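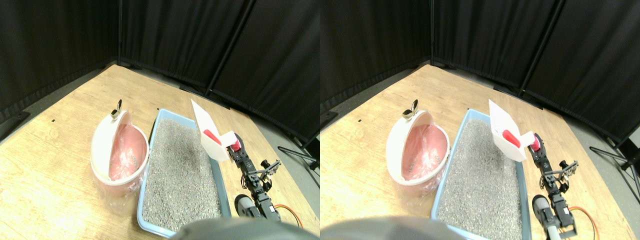

The Scoop

Tarek Semaan had been cleaning trays at Hullow for six years when they put the arm on the table in the back room. He came in through the side door with his coffee and found Þröstur Ingvarsson on his knees, taping down a cable.

"Does it need the cats in here?" Tarek asked.

"No cats yet. Only the tray and the bin."

The black curtains were for the cameras, Þröstur said. He worked for Grusema and had come a long way with the arm in two cases. He was polite, and he looked tired. He asked Tarek to clean a tray the way he did it every morning, and Tarek did, and then he asked him to do it again, slower.

It was hard to do slowly. His wrist knew how to do it at one speed. At the other speed he had to think about where the shake came, and whether he lifted before he turned or turned before he lifted.

"You tap it," Þröstur said. "On the side, before you go over to the bin."

"Do I?"

"Every time."

Tarek hadn't known that. He went home and told his wife, and she said he did the same thing with the spatula.

By February the arm could get the scoop down into the litter and up again. Tarek's hours had changed by then. He used to start at the first pen and work his way to the last, and by the end he knew which cats weren't eating and which ones were hiding. Now he spent half the morning in the back room, filling the tray, leveling it, and standing where Þröstur asked him to stand.

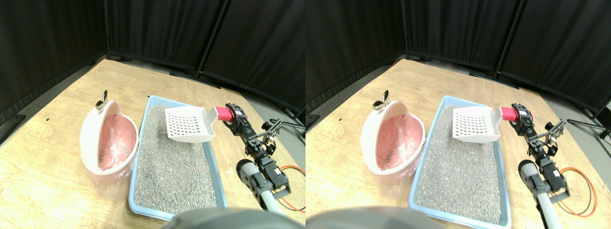 Þröstur wrote everything down. He had a notebook page for each try, with one line for the scoop, one for the bin, and a longer space for whatever had gone wrong. Tarek started reading them over lunch. The word he saw most was "spill."

"Who cleans up the spills?" he asked. "When it's out there for real?"

"You would."

"So I sweep up after it."

"At first," said Þröstur, and went back to his screen.

The handle had been Tarek's idea. The bare plastic turned in the jaws, and Þröstur had talked about ordering a new part from Plamik. Tarek said to try grip tape, the kind for rackets. He held it while Þröstur looked it over, and the next morning it was written in the notebook as a change to the tool. There was no name next to it. Tarek read the line twice and put the notebook back where it had been.

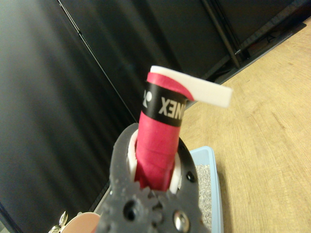 The handle in the gripper, with the litter tray behind it.

Mrs. Oddsson, who owned Hullow, came down to watch at the end of the month. She stood with her coat on. She asked how long one tray took, and Þröstur told her, and she asked how long it took Tarek.

"Less," said Þröstur. "But he has to go home."

She laughed a little. Tarek didn't. She saw that, and after Þröstur had gone out to take a call she stayed behind by the door.

"There are more than 130 trays on a full weekend," she said. "Your back was out twice last year."

"I know."

"I'm not letting you go. I want you with the animals. Checking on them. Brushing, medicine, all that."

"I did that already," Tarek said. "While I was doing the trays."

She thought about it and said they'd talk again – she had someone waiting upstairs.
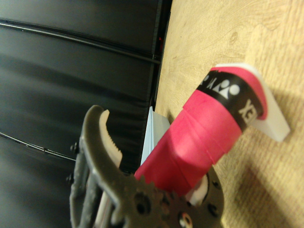 Close view of the grip tape and the YONEX band.

When she had gone he went over to the table. The camera feed was still up on the laptop, and from there it was all very near, the tape and the teeth of the gripper and a bit of the wood. He bent the screen back so he could see it better.

Þröstur came in with the phone still in his hand.

"What did she say?"

"That I'm good with animals."

"You are, though."

Tarek picked up the bag of litter. There was enough in it for one more tray. "If I see a sick cat," he said, "it's usually from the tray first. Before the cat. Does it look at that?"

Þröstur pulled out the notebook and sat down. He turned to a clean page.

"Tell me what you look for," he said.

Tarek stood there holding the bag. Then he asked for the pen, and at the top of the page, before anything else, he wrote his own name.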